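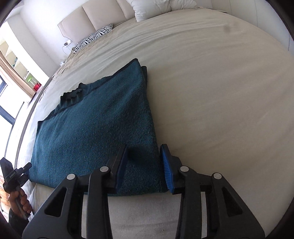 Lomthorpe jumper in teal, folded. Navy trim, ribbed collar.

Lomthorpe Knit Jumper, Teal

Ferkum knitwear
Colour: teal with dark flecks, navy edging
Weight: 530 g (size medium)
Availability: in stock, small to extra large

The Lomthorpe is a mid-weight jumper with a slightly fuzzy surface and a darker navy trim along the edges. It is warm enough to wear on its own indoors for most of the winter, and it will go under a coat without bunching at the shoulders. The collar is ribbed and a shade darker than the body.

The teal is a mixed yarn with darker flecks through it, so expect some variation between one jumper and the next. Under a yellow bulb it looks greener than it does by a window. If you are matching it to something you already own, order a yarn card first. Cards are free and go out by ordinary post.

Yarn and making

The yarn is a wool and cotton blend spun for us by Sastetti. It has more wool than cotton, and the exact split is printed on the side seam label. The jumpers are knitted and linked at the Brandão workshop, which has made the Lomthorpe since we brought it into the range. Each colour is made in a batch of 300 across all sizes. When a batch sells out, the next one can take up to two months, and we do not take payment for sizes that are out of stock.

The trim is knitted separately and joined on. It is a firmer knit than the body and keeps its shape a little longer.

Fit and sizes

The fit is straight, with room for a shirt underneath. Sleeves are full length and can be turned back once at the cuff. Small fits a 36 inch chest. Medium, large and extra large go up in even steps, and the full chart, with body and sleeve lengths, is under the Sizes tab.

Between sizes, take the smaller one if you wear your knitwear close and the larger one if you want to layer. The body will ease slightly over the first few wears. The collar should not.

Washing

Hand wash in cool water with a wool detergent, or use the wool cycle on your machine with a low spin. Turn the jumper inside out first. Wash it separately the first time, as the navy trim may give off a little colour.

Do not wring it. Roll it in a towel, press the water out, then pull it gently into shape and dry it flat, away from radiators. Do not tumble dry. If it needs pressing, use a cool iron over a damp cloth and leave the collar alone.

Some bobbling under the arms and at the sides is normal in the first month. Take it off with a knitwear comb, working in one direction. Avoid the battery shavers with a wide guard; they can catch in the looser parts of the knit.

Folding and storing

Keep the Lomthorpe folded. Hangers leave points in the shoulders and the weight of the body will lengthen it. A bed is the easiest place to fold it:

Lay the jumper face down and smooth it out to the edges.
Fold one side in towards the middle with its sleeve laid straight down the back.
Do the same with the other side.
Bring the hem up towards the collar.
Turn it over and flatten it with the palm of your hand.

Folded this way it makes a flat bundle that will sit on a shelf or in a drawer. Leave the collar on top, not crushed underneath. For summer storage, wash and fully dry the jumper, then put it in a cotton bag with a cedar block. We do not recommend vacuum bags for this yarn.

What is in the parcel

One jumper, folded in tissue.
One length of matching yarn for repairs, wound on a card.
Care leaflet.

Delivery and returns

Orders placed before noon leave the same working day. Unworn jumpers can be returned for a refund or exchanged for another size, provided the label is still attached. Please try it on over something light, as make-up and deodorant marks cannot be removed fully and we cannot resell a marked garment.

If a seam opens or the trim comes away in normal wear, send the jumper back and we will mend it without charge. Holes from moths or snags can also be mended, for a small fee. Use the repair form and put the jumper in the parcel clean.

Other colours

The Lomthorpe is also made in oatmeal and rust, both with navy trim. Rust is out of stock in large until June.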